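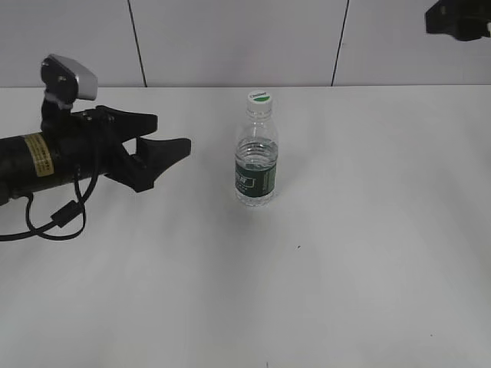
Dela Ayaaba wrote that the old version of these instructions never said what to do with water that has been sitting in the closet for a year, and asked whether it has to be poured out. It doesn't. Use it for the toilet, the mop bucket or the plants, then wash the container and fill it again. The steps for rotating are near the end now.

How to Keep Drinking Water at Home for an Outage

When a main breaks or a well pump loses power, the tap stops without much notice. In Urville we lost water twice last November, once overnight and once for most of three days. The method below is what we use in our house. It takes an evening to set up and a little time every six months after that.

Work out how much you need

Plan on one gallon per person per day. Half of that is for drinking, and the rest covers cooking, teeth and a quick wash. Three days is the least you should keep. Two weeks is better if you have the room.

For a household of four, three days comes to 12 gallons. Add more for pets, for hot weather, and for anyone who is pregnant, nursing or sick.

Toilets are separate. A bucket of water poured quickly into the bowl will flush it, and that water doesn't need to be clean enough to drink. Count it apart from the rest.

Choose the containers

Store-bought bottled water is the least work. Leave it sealed and keep it in the wrap it came in. Small bottles cost more per gallon, but you can hand them out, put a few in the car bag, and open one without exposing the rest to dirty hands.

If you fill your own, use food-grade containers with a tight screw cap. Two-liter soda bottles work well once they are washed. Don't use milk jugs or juice jugs. The sugars and proteins can't be washed out fully, and the thin plastic splits at the seam. Don't use anything that has held a cleaner or any other chemical, however many times it has been rinsed.

The five- to seven-gallon jugs with a spigot are handy for the kitchen counter. A full one weighs between 40 and 60 pounds. Ewurabena Bawa keeps three-gallon jugs for that reason and can lift every one of them.

Wash and sanitize

1. Wash the container and cap with dish soap and warm water. Rinse until there are no suds.
2. Mix one teaspoon of plain, unscented household bleach into one quart of water.
3. Pour the mix in, close the cap, and shake so it touches every inside surface.
4. Wait at least 30 seconds, then pour it out.
5. Let the container air-dry, or rinse it with clean tap water.

Scented bleach, color-safe bleach and bleach with added cleaners are not suitable. Check the label before you start.

Fill

City water that is already treated can go straight in from the cold tap. Fill to the top, wipe the threads, and close the cap without touching the inside of it. Don't fill from a garden hose unless it is sold as safe for drinking water. Mawuli Nyarko filled a whole row of jugs through a 100-foot green hose and every one of them tasted like it, so he ended up giving them to the tomatoes.

Write the fill date on tape and stick it to the side. Marker straight on plastic rubs off sooner than you'd think.

Store

Pick a place that is dark and cool and stays above freezing. A hall closet or the floor of a pantry is fine. A garage usually gets too hot in summer. Keep water away from gasoline, paint thinner and pesticides, even when those are closed, as the fumes can get through plastic over time.

Check what the shelf can hold before you load it. Our shelf is rated for 300 pounds when the load is spread evenly, and water is a little over eight pounds a gallon. Put the heavy jugs on the floor and the small bottles above.

Upright is the better position for anything you filled yourself. Factory-sealed bottles can lie down if the shelf is low, but put a towel or a tray under them and look for damp spots when you check.

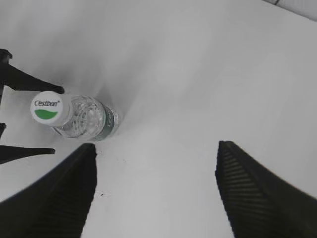
Small water bottle with a screw cap, lying on its side.

Rotate

Replace water you filled yourself every six months. We do it when we change the smoke alarm batteries. Go by the date on the package for store-bought cases and use the oldest ones first.

At each check:

Look for leaks, bulges and cloudy water.
Smell one container from each batch.
Empty and wash anything you're not sure of.
Change the tape with the new date.

Stored water often tastes flat. Pour it back and forth between two clean pitchers a few times and it will taste better.

If you run short

Boiling is the most reliable way to make questionable water safe from germs. Let cloudy water settle, pour it through a clean cloth or coffee filter, and bring it to a full rolling boil for one minute. Above 6,500 feet, boil for three minutes. Let it cool with a lid on.

Without a stove, use plain unscented bleach at 6 percent strength: two drops per quart, or 4 drops for a half gallon. Double that if the water is cloudy or very cold. Stir and leave it for 30 minutes. It should have a slight bleach smell. If it doesn't, repeat the dose and wait another 15 minutes.

Neither way removes fuel, pesticides or other chemicals. If the notice from the utility says "do not use" and not "boil," leave that water alone and drink only what you stored.

The tank of a water heater holds clean water too. Turn off the power or gas first, let it cool, close the inlet valve, then open a hot tap upstairs and drain from the bottom. Don't turn the heater back on until the tank is full again.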